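Questions about the Fandham laundry room, answered in the order people complain about them. Last updated in February, when the second dryer came back.

## Fandham Building Laundry FAQ

### Who is allowed to use it?

Anyone who lives at Fandham, plus guests staying with you. Residents of Getside have their own laundry room across the courtyard. They say ours is better. We've seen theirs, and they're right, but the answer is still no.

### When is it open?

6 a.m. to 10 p.m. The last wash has to be started by 9, and the door locks itself at 10 with your sheets on whichever side of it they happen to be. It opens again at 6. We don't come down to let people in, and the pajamas you're wearing will do for one night.

### How do I pay?

With the laundry card from the box by the mailboxes. It loads in the elevator lobby, takes bills, and gives no change. The machines stopped taking coins when we switched over to the Skenamgate system. If you still have a jar of quarters, congratulations on your jar of quarters.

### How much detergent should I use?

Less than that. These are high-efficiency washers and they want two tablespoons for a full load. The cap on the bottle holds far more, and the people who sell detergent are the people who designed the cap. 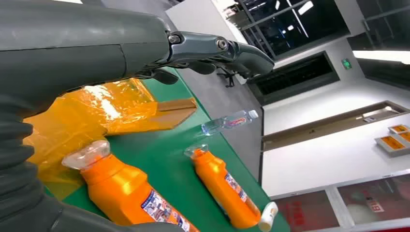 *Green tabletop, gray fingers.*

If you find suds on the floor, press Cancel, wait for the drain light, and run Rinse & Spin. Then run it again. Please don't open the door to see how it's going.

### Can I use bleach?

In the two washers on the left, yes, and only in the dispenser marked with a triangle. Never mix it with ammonia or with anything sold for limescale. Run an empty rinse afterward, as the next person may own something navy blue.

### Someone took my clothes out of the dryer. Is that legal?

It's allowed. Once a cycle has been over for 90 minutes, anybody waiting may move your things to the folding counter. They may not fold them, which some residents found upsetting, or comment on them, which everybody did.

### May I leave my own supplies down there?

One bottle per apartment, on the shelf, with your apartment number on it and the cap on tight. Unmarked bottles belong to the building after a month. Powder goes home with you, ever since the mouse. 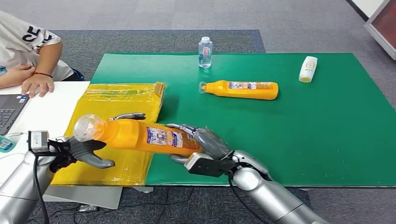 Stain sprays and dryer sheets count as supplies too. If your bottle has leaked, wipe the shelf, then wipe the bottle, then consider a different bottle.

### Why is the hot water only warm?

The heater holds 300 gallons and the whole building showers at 7 a.m. Try mid-morning. Most things come clean in cold anyway, apart from towels and gym socks, which have their own problems.

### The dryer shows an error code. Now what?

- **E3:** clean the lint screen. It's always the lint screen.
- **E5:** the door isn't shut.
- **E9:** call Panganiban Appliance Service at extension 1040 and tape a note to the machine. A blank piece of paper isn't a note.
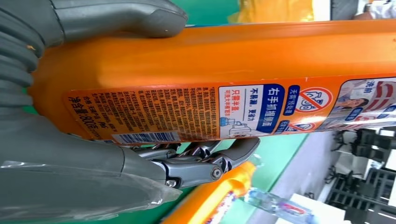

*Orange bottle, label side out.*

### Can I wash a rug, a dog bed or a comforter?

A bath mat, sure. A comforter only if you can push it in with one hand. Dog beds, no. Whoever did the beanbag knows why there's a separate line for beanbags: no beanbags.

### I lost a sock.

Check inside the door gasket, then the basket on the windowsill. The basket is emptied at the end of each month, and the contents go to the rag bin in the boiler room.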